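Stirnmont tabletop arm, kitchen bundle

Price: 3,409 for the bundle, 3,715 with the rail fitted by us
Stock code: 178
Availability: back in January, and moving

If you are filling in a budget form, the arm is the easy line. It has a price, a picture and a person in purchasing who wants to see it. The lines that sink people are the ones underneath: the table, the mounting, the emergency stop, and a crate of small things for the arm to pick up. Those last ones tend to be entered as "sundries" and then queried.

We sell the lot as one item so you only have to have that conversation once.
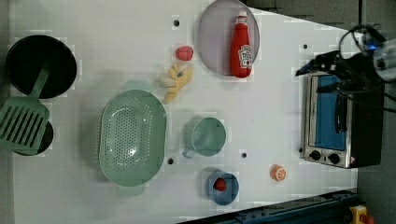 By the Kekgate equipment desk
Updated Feb 19, 2019

Work out your reach before you order. An arm that clears a mug will not always clear a toaster oven, and the oven is the thing everyone wants to put on the table. Measure to the back of the tallest item, add the gripper, then add a bit more for the cables, which like to loop wherever you had planned to put your head.

Toy food is cheap and does not go off. Buy it in several shapes: a banana bunch and a slice of orange ask very different things of a gripper. Colanders and slotted spatulas are worth having too, if only to keep your software team humble.

Allow for spares. The Akix gripper pads are sold in packs of 2 and wear out at a rate best described as cheerful. Bajpai cable ties fit, and so do the ones in your drawer.

Not in the price: delivery upstairs, floor fixings, and the second set of crockery you will order by spring. A white tabletop is standard. Other colours can be had — allow about six weeks, and expect us to ask why.

Quotes are held for 30 days. Ring the desk or use the form.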